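The robotics club at Kelleck meets on Tuesdays, and this year it has one goal: to teach a robot arm to fold a towel. The students call the project Fullness, after a bakery that used to be down the street.

Sumeya Admasu, 19, joined in her first semester. She had never written code for anything that moved.

"I thought folding would be the easy part," she said. "A towel has no fixed shape. You pick up one corner and the other three go somewhere else."

The club has 35 members, and most of them work in pairs. Each pair signs up for an hour at the arm, tries its program and writes down what happened in a shared notebook. By early January the notebook had 111 entries. Many of them are one line long. One reads "grabbed table again." 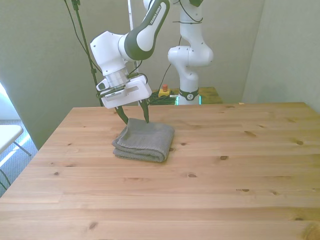 Musyoka Okoth, a senior, looks after the schedule and the gripper settings. He wants every pair to start with the last fold, when the towel is already a thick stack, and work backward to the flat cloth. Admasu's group would like to go the other way – corners first, stack later. The two sides have agreed to try both until May.

That month the club will take its best program to the Jusska student contest. Teams there get 55 minutes to set up and three tries on a towel they have not seen before. Last year's winner, a team from Ogola, got two clean folds. Okoth was there and kept a copy of the score sheet, which is taped inside the cover of the notebook.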